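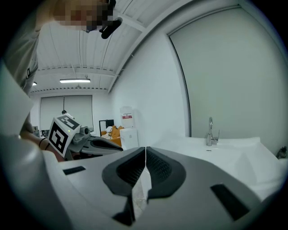
Cable snag on the left gripper: notes
2018-03-29

We lost most of a recording session in January to a fault that took me far too long to find, so I am writing it up while I still have the logs.

The symptom was a dropout on the left hand-held gripper. Finger width would read correctly, freeze at its last value for a second or two, then jump. The marker pose carried on as normal through the freeze. On the right gripper, nothing. We had recorded 200 takes of the drawer task before anyone plotted the width channel, and the freezes were in 30 of them.

My first suspect was the logger. Kinnear, our recording software, buffers 600 samples per channel and drops the oldest when it falls behind, and I had been burned by that before. I moved it to a faster disk. No change. Then I blamed the Prurnari encoder board and swapped left for right. The fault stayed on the left side, with a board that had been fine on the right an hour earlier. That should have sent me straight to the cable. Instead I reflashed both boards and lost the afternoon.

Kagiso Mathebula found it by watching the operator's elbow and calling out each time it went straight. Every call lined up with a freeze. The cable was tied off too short at the forearm, so a full reach pulled on the connector at the base of the gripper. One pin had backed out of the housing by less than a millimeter.
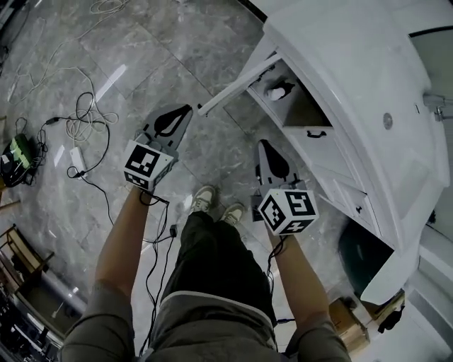
Both grippers at the drawer unit, cables running back along the arms.

What bothers me more is the safety side. The operator works with both hands occupied and leads hanging off them, on hard glossy tile, with more cable on the floor. A snag that unseats a pin costs us data. A snag at foot level could put someone into the edge of the unit. We had a written rule about floor cables and none about the ones on the body.

Changes since:

Service loop at the wrist, long enough for a fully straight arm. Check it with the arm straight before taping.

Strain relief clamp on the gripper body. The Sollex clip we tried first slid under load, so it is now a screwed clamp.

Floor cables go to the wall side before the first take.

Kinnear now raises an alarm if the width channel repeats the same value for 16 samples while the marker is moving. It gives false alarms when the fingers are held fully closed – I can live with that for now.

The 30 bad takes are excluded from the Tiltar set. I looked at interpolating the shorter gaps and decided against it, as most of them fall right where the fingers close on the handle. The replacement connectors have a locking tab. I have fitted one on the left and still need to do the right.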